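Dowsing Evening at Wenside Hall

Our November meeting was given to dowsing, and I thank all members who came in spite of the rain. Lourenço Pacheco led the evening. He has used the pendulum for 25 years, and he brought two pairs of brass rods which everybody was allowed to try.

Lourenço began with the history of the Rondari method, in which the dowser asks one question only and writes down the answer before asking again. He told us that most beginners ask too quickly and so they mix the answers. I recognized myself in this.

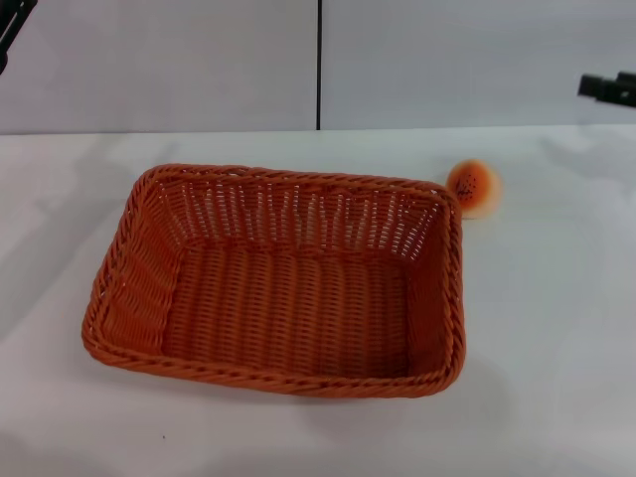 After tea we made the practical part. Nine members walked the length of the hall with the rods and marked on paper where they felt them cross. The papers were compared at the end. Several marks were close together near the kitchen door, and the others were spread over the whole floor. Lourenço would not say what is under the kitchen door, as he does not know it himself. Mrs. Veloso asked if the heating pipes can have an influence, and we discussed this longer than was planned.

I must also write that two members were not convinced. They proposed to repeat the walk with covered eyes, and Lourenço agreed to it with pleasure. We will do it in the spring, when the hall is free for a whole afternoon.
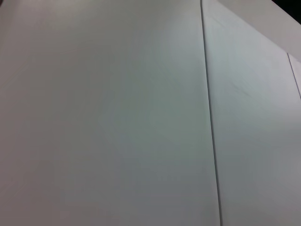 Library and next meeting

The book by Bratance on pendulum charts is back in our library. It has 432 pages, so please keep it for one month at the most, and write your name on the card at the front.

We meet again on Tuesday at 7:30 p.m. The subject will be colours in meditation. If you have your own pendulum, please bring it also, for there will be time at the end to practise.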